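5.3 Recording a demonstration by hand guiding

Hand guiding lets you move the arm through a task while the controller stores the path and the gripper commands. Use it for short pick-and-place jobs on a tabletop. For longer jobs, or when you can't stand next to the arm, use remote control (section 5.4).

Before you start

Clear the table of anything that isn't part of the task. Loose cables must be kept out of the arm's reach. The Jomdale controller should show READY, and the speed limit should be set to 40 percent or lower.

CAUTION: The arm is light to push in guide mode but can still trap fingers at the elbow and wrist. Hold the forearm from the outside. Keep your other hand off the joints.

Steps

1. Place the objects in their starting positions. Leave enough space between them for the open gripper to come down.

2. On the controller, open Tasks > New and enter a name. Names can be up to 40 characters.

3. Press and hold the guide button on the wrist. Wait for two beeps before you push.

4. Move the arm to a point above the first object and tap MARK. This is the approach point.

5. Lower the gripper straight down. Stop when the fingers are on both sides of the object.

6. Tap CLOSE. Let the fingers stop moving before you lift.

7. Guide the arm to the drop position, lower it, and tap OPEN.

8. Raise the arm clear of the table, release the guide button, and tap SAVE.

Repeat steps 1 to 8 until you have at least 5 demonstrations of the same task. Shift the starting position of the object a little each time.

Note: If you let go of the guide button partway through, the recording pauses and the arm holds its position. Press the button again within 6 seconds to continue. After that the recording is dropped and you start over from step 3.

Note: Code 122 means the arm was moved faster than the limit. Delete that recording and repeat it more slowly.

For upright bottles and other narrow items, bring the gripper down from above with the wrist pointing at the table. Coming in from the side tends to tip them.
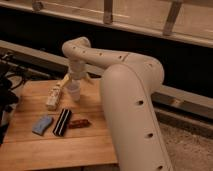

Figure 5-3. Gripper pointing down over an upright bottle.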